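Historia social del deporte
Tema 5. El remo profesional en el siglo XIX: barqueros, apuestas y público
Apuntes para el alumnado. Curso impartido por el profesor Fabrice Lefèvre
Versión revisada: jueves 4 de septiembre

Los presentes apuntes acompañan a las dos sesiones dedicadas al remo profesional y no sustituyen a las lecturas obligatorias. Se recomienda haber repasado el Tema 4, en particular el apartado relativo a los oficios fluviales.

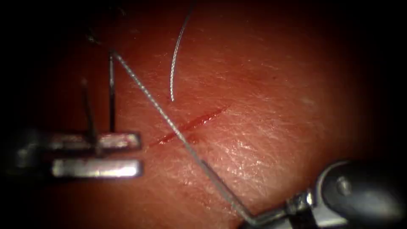
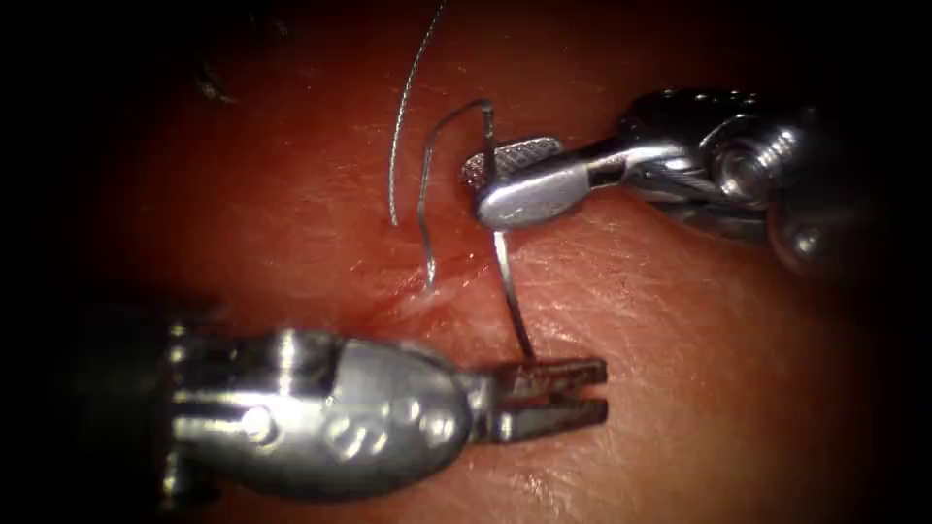
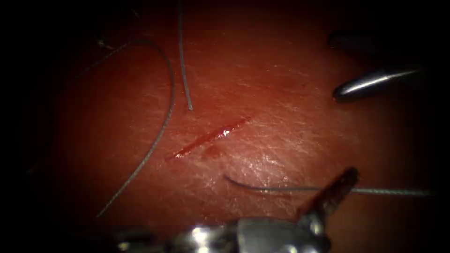

Incisión en tejido e instrumental robótico.

5.1. Planteamiento

Antes de que el remo quedara asociado a los colegios y a las universidades, existió en Inglaterra un remo de oficio. Quienes lo practicaban eran barqueros que se ganaban la vida transportando pasajeros y mercancías, y que encontraban en las regatas una fuente adicional de ingresos. La carrera de Doggett, instituida en Londres en 1715 y reservada a barqueros que acababan de concluir su aprendizaje, constituye el antecedente más conocido. El premio consistía en una casaca y una insignia de plata, lo que indica hasta qué punto la competición se entendía como una distinción dentro del propio gremio.

A lo largo del siglo XIX las regatas por dinero se extendieron a otros ríos, entre ellos el Tyne, cuyos remeros disputaron a los del Támesis la primacía nacional. La rivalidad entre ambas cuencas se siguió con gran interés en la prensa y tuvo un marcado componente regional.

5.2. El desafío como forma de organización

La unidad básica del remo profesional era el desafío entre dos remeros o dos tripulaciones. No existía un calendario fijo. Las partes acordaban por escrito el recorrido, la fecha, el tipo de embarcación y la cantidad depositada por cada una, que quedaba en manos de un tercero hasta la resolución de la prueba. El documento resultante, denominado "articles of agreement", es una fuente de primer orden para el historiador.

Conviene distinguir con claridad los siguientes conceptos, que en los trabajos de cursos anteriores aparecieron con frecuencia confundidos:

Depósito (stake): suma aportada por cada parte o por sus valedores y entregada al vencedor.
Apuesta lateral: dinero cruzado entre espectadores, ajeno al acuerdo escrito.
Valedor (backer): persona que financiaba al remero a cambio de una parte de las ganancias.
Premio de regata: cantidad ofrecida por los organizadores de una reunión con varias pruebas.

El valedor solía ser un tabernero o un pequeño comerciante local. Su papel no se limitaba a la financiación: negociaba las condiciones, pagaba la preparación y, en muchos casos, ofrecía su establecimiento como lugar de firma y de reunión.

5.3. La cuestión del amateurismo

La definición de remero amateur adoptada por los organizadores de la regata de Henley a finales de la década de 1870 excluía a quienes hubieran competido por dinero, pero también a quienes desempeñaran un trabajo manual. La norma separaba, por tanto, a las personas según su condición social además de según su conducta deportiva. Este punto será objeto de discusión en el seminario.

El alumnado debe tener presente que la exclusión no fue uniforme. Hubo clubes de artesanos y comerciantes que mantuvieron regatas propias, y la creación en 1890 de una asociación nacional alternativa respondió en buena medida al rechazo de la cláusula relativa a los trabajadores manuales.

5.4. Decadencia

Las causas habitualmente señaladas son el descrédito derivado de los resultados amañados, la competencia de otros espectáculos - el fútbol en primer lugar - y la pérdida de peso del oficio de barquero ante el ferrocarril y los vapores. La bibliografía no coincide en el orden de importancia. A efectos del examen se valorará que la respuesta argumente una posición y la apoye en las fuentes trabajadas en clase.

5.5. Trabajo práctico

Cada grupo analizará una de las carpetas del dossier documental, identificadas con los nombres Clevbridge, Gronmont, Văduva y Jular. Los nombres son meras etiquetas de archivo y no remiten a los lugares en los que se celebraron las pruebas. La transcripción completa comienza en la página 457 del dossier.

El comentario tendrá una extensión máxima de siete páginas e incluirá:

1. Identificación y datación del documento.
2. Descripción de las partes y de sus valedores, si constan.
3. Análisis de las condiciones económicas del desafío.
4. Relación con alguno de los debates expuestos en los apartados 5.3 y 5.4.

Las carpetas consultadas en préstamo durante el mes de agosto deberán devolverse antes de la primera sesión. No se admitirán trabajos sin aparato de notas. Las dudas sobre la lectura de los manuscritos se atenderán en horario de tutoría - no por correo electrónico -, con el documento a la vista.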